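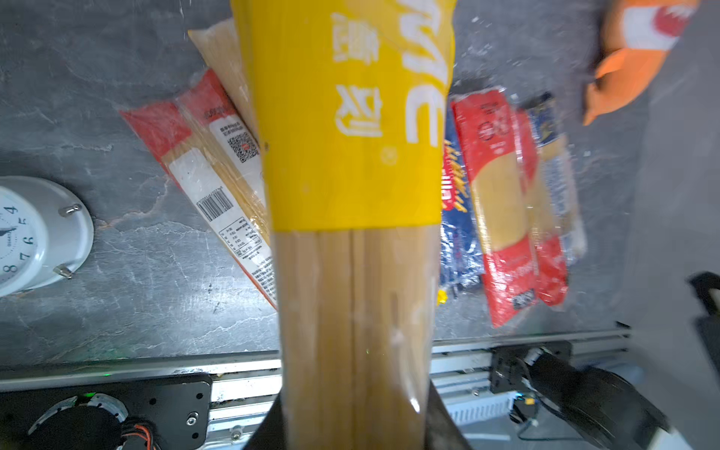

A reader in Trava wrote that spaghetti should be stored flat in every case, and that standing it up on a shelf only saves space until the first package falls over. The dry goods department at Vultport has now tested both methods and will change its shelf rules for long pasta.

The new rules were posted on Feb 22, 2018. They apply to spaghetti and other long pasta sold in clear wrap. Boxed pasta is not affected.

Under the old rules, long pasta was stacked flat, in piles up to five deep. The department found that the piles slid sideways when a package was pulled from the middle. Labels were also hard to read, because makers print the name on different parts of the wrap and a flat pile hides most of it. Of 66 packages checked at the Boros storeroom, 16 had broken strands at one end. All 16 came from the bottom two layers.

Packages will now go side by side on the upper tier of a low two-tier shelf, in a single row, leaning back slightly against the wall. 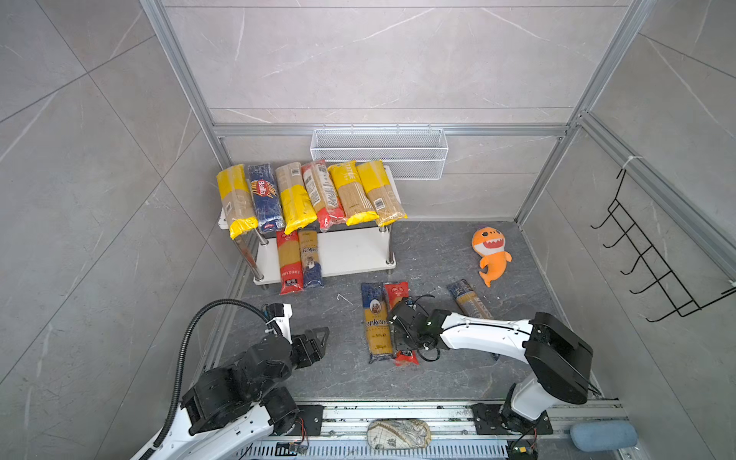
The lean matters more than the height of the shelf. A package set fully upright tips forward when its neighbor is removed, and one that leans too far slides out at the foot. The department did not set an angle. Staff are told to push the foot of the package forward until the top rests without being held.

Other points in the rules:

- Whole-wheat spaghetti stays in the same row as the plain kind.
- Packages that do not fit on the upper tier may lean against the front of the lower one.
- Any package left flat must be in one layer. Edges may overlap, but nothing goes on top.
- Barcodes do not have to face out.
- Torn wrap is taped the same day or the package is pulled.

The tests used packages from several makers, with different lengths and wrap thicknesses. Thin wrap gave the most trouble, as it lets the strands shift to one side and the package then rolls. Darik, which supplies the shelves, was asked for a version with a raised front lip. It quoted a delivery time of 40 days.
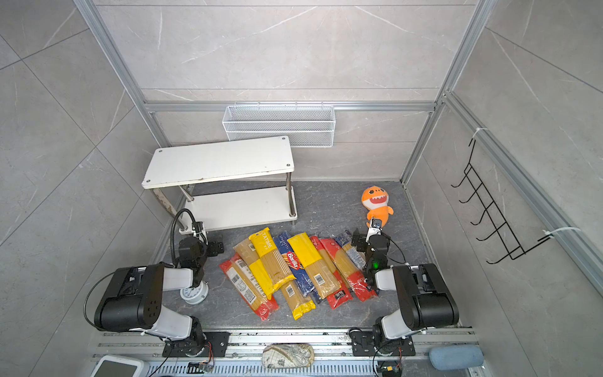
**Vultport Dry Goods Department | Storage and Shelving**

Flat storage is still allowed during sorting, when packages are spread out to be checked before they go on the shelf. The limit of one layer applies there too. The Boros storeroom holds 800 packages of long pasta and will be switched over first. Trava will follow when the lipped shelves arrive.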